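Gripper Comparison Working Group
Minutes of the meeting of 2020-02-27

Present: Darlene Beaulieu (chair), Jaxon Gill, Sheldon Paquette, Diễm Mai
By phone: Eifion Lougher, first two items only
Minutes taken by: Sheldon Paquette

1. Last meeting's minutes

Accepted with one change. Jaxon's remark that the Polus gripper was "ready" is to read "ready to be tested". Darlene asked that the word be kept out of our notes until someone agrees what it means.

2. Simulation results, Polus against Lapointe

Diễm reported on the ring task. The arm starts over the table, comes down on the orange ring, lifts it off the fixture, holds it and puts it back. Both grippers used the same arm model and the same controller settings. She ran 251 attempts with each. Polus missed the lift 4 times and Lapointe missed it 30 times.

Jaxon said this was a clear win and he would like to place the order. Darlene said it was a clear win in a program where nothing wears out and the ring is always the size the file says it is. She asked how much of the gap came from the gripper and how much from the friction values. Diễm said the Polus values came with the vendor's own model, while the Lapointe values were typed in by us from a data sheet. She had not tried swapping them.

Sheldon said that in his view this makes the comparison worth very little as it stands. We have one gripper described by the people selling it and one described by us in an afternoon. Jaxon disagreed and said a gap that size would survive better numbers. Nobody could show him wrong, but he could not show he was right either.

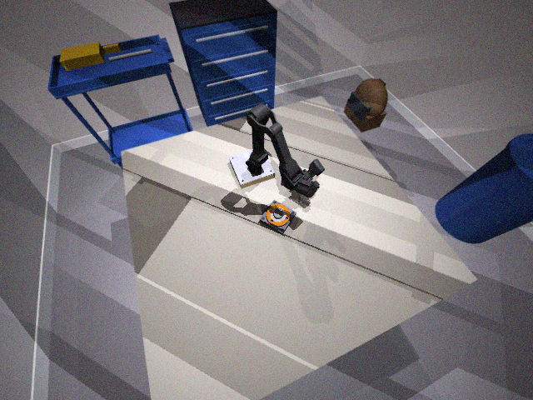 Eifion asked whether the start pose had been varied. Diễm said only the height, and by small amounts. The fixture had not been moved at all. Eifion said that in the Pirommont shop the part is never in quite the same place after a shift change, and he would expect trouble from both grippers once the fixture is turned even slightly. He also wanted to know why no run had been made with the ring sitting crooked on its hub. Diễm said she could add that, but the contact model gets jumpy when the ring tilts, and she would not trust the first results.

Darlene asked what the simulation had told us that we did not already believe. After some talk, the answer was that the arm can get to the fixture with either gripper without the wrist hitting the table. That was agreed to be useful – it was also agreed to be a good deal less than the summary slide claims. The slide is to be changed before it goes to Hernley.

3. Controller

Jaxon wants to move to the new controller before any bench work, as it gives smoother moves near the table. Sheldon was against changing the controller and the gripper in the same month. If the numbers get better we will not know what to thank, and we have been through this once already, last August, with the camera. Eifion, before leaving the call, sided with Sheldon. Jaxon asked that his objection be recorded, and it is.

Decision: bench work goes ahead on the old controller. The new one will be looked at afterward, with whichever gripper is left.

4. Bench trial

The Lapointe gripper is on the shelf. The Polus loan unit has been promised twice and has not come. Darlene will call again and ask for a shipping number this time. If the unit is not here in 14 days the bench trial starts with Lapointe alone, and Polus can catch up or not.

There was a disagreement over what counts as a failed lift. Diễm's script counts a drop only if the ring touches the table. Sheldon wants slips counted too, even when the fingers catch the ring again. Darlene agreed with Sheldon. The simulated runs will be scored again the same way, and Diễm expects both totals to go up.

5. Actions

Diễm: swap the friction values between the two models and rerun. Add turned fixture and tilted ring. Rescore the old runs with slips included.
Jaxon: rewrite the summary slide. Take out "proven".
Darlene: call Polus about the loan unit.
Sheldon: write down the rule for a failed lift, one page at most, and send it to everyone including Eifion.
Eifion: send measurements of how far the part really moves at Pirommont.

6. Other business

Jaxon asked if the order form could at least be filled in and left unsigned. Darlene said no.

Next meeting to be set when the loan unit arrives or the 14 days are up.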